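Talk notes: Setting Up a Shared Workroom You Won't Hate
Saturday, June 16, 2012, Florberg library, upstairs room

Slow down. Drink water. Wait for the people at the back to find chairs.

OPENING

Hi everybody, thanks for giving up a sunny morning to sit indoors and hear me go on about tables. I've been helping run the Sillard workroom for 3 years now (we started in a rented garage, moved once, and we're not moving again if I have any say in it!) and I want to tell you what I'd do if I were starting over tomorrow with your money instead of mine.

Show of hands: who already shares a space with other makers? Who wants to? Okay, and who got dragged here by somebody else?

Tell the Girov story here. Keep it short this time. We went to look at the old Girov mill building, fell in love with the windows, measured nothing, and signed. The freight door was too narrow for the bench we'd already paid for. We sawed the bench in half in the parking lot. It's still in two halves. I eat my lunch at one of them.

START WITH THE BENCH

People start with paint colors, or the sign, or the coffee maker. I get it, I picked our sign first too. But the bench decides where the outlets go, where the lights go, where folks stand and who keeps bumping into whom. So pick the bench and then draw the room around it.

Go pale on top if you can. Small dark screws show up, pencil lines show up, and you'll see the glue before your sleeve does. We had a dark green top at first and I lost so many drill bits on it that I started buying them two packs at a time.

Height: bring a stack of books and try it standing up. Do this with your shortest member and your tallest member in the room together. They'll argue. Let them.

Pass the sample squares around now. Ask for them BACK, we lost the maple one in July last year.
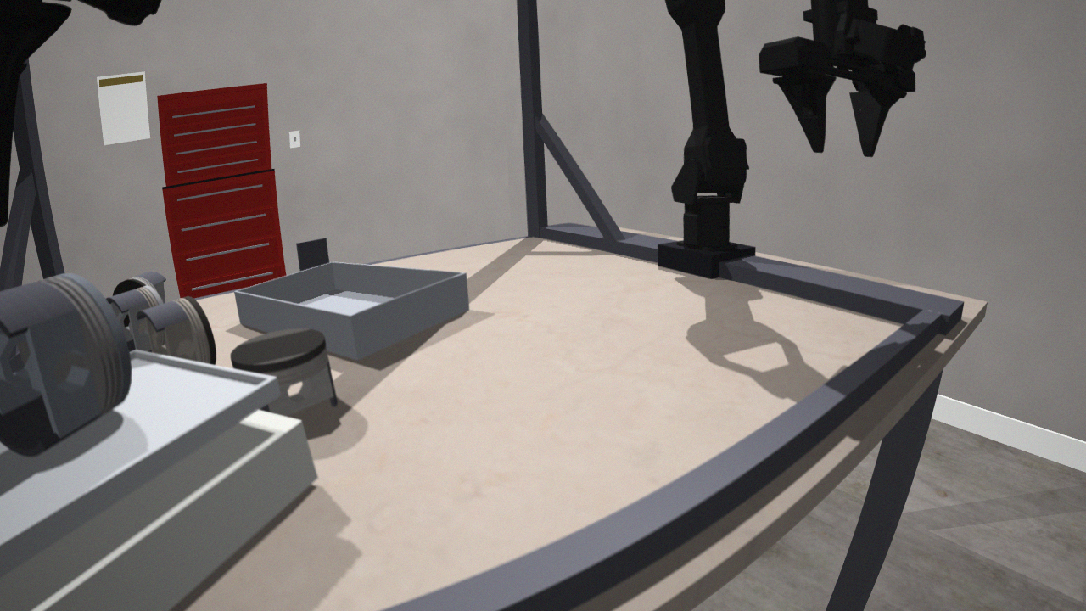 WALLS AND LIGHT

Plain walls are my favorite thing to be boring about. We painted ours one flat color and left them alone for a whole winter before hanging a single hook. By spring we knew which stretch people wanted for clamps, and it was nowhere near where I'd penciled it in.

Light from two sides if you can manage it. With one big fixture overhead you're always working in the shadow of your own head, and you don't notice until you're measuring something twice and getting different answers. Our cheap fix was a pair of secondhand lamps from the Dantas flea market. They're ugly! We love them!

If somebody asks about skylights, say ours leaked and move on. I can lose ten minutes on that skylight.

MONEY, QUICKLY

Okay, this is the part where people get out a pen. We set aside 500 dollars for "little stuff" the first year and it was gone by Easter. Tape, blades, extension cords, trash bags, a second broom because the first one walked off. Double whatever you've got written down for little stuff.

Dues: we have 33 members and everybody pays the same. We tried a sliding scale by hours and I spent every Sunday night squinting at a sign-in sheet. Same price for all, paid on the first, done.

Do buy a decent scale for the supply table. We sell clay and plaster by weight, and back when we used a kitchen scoop there was a lot of muttering about whose scoop was bigger.

Pause for questions on money. There are always questions on money. Don't get drawn into the insurance thing, offer to email the sheet. 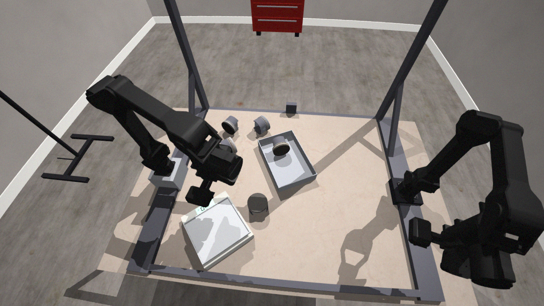 Part Two: Living With Other People's Stuff

So the room is built and it's gorgeous, and then people come in and put things down. That's pretty much the rest of the talk.

Our shelf rule: your name and a date on masking tape, or it goes in the free bin. I was the first person to lose something to the free bin. A half-finished birdhouse, and I had to watch somebody else finish it better than I would have.

Sweep before you leave, even if you didn't make the mess. I put up a chart for this once and people hated the chart, so now we just ring a bell at a quarter to nine and whoever's there grabs a broom.

Noise hours. Read ours out loud, then mention the band saw compromise.

Handouts are on the chair by the door, floor plan on one side, shopping list on the other. The list still says Florberg Lumber is open Mondays. Cross that out.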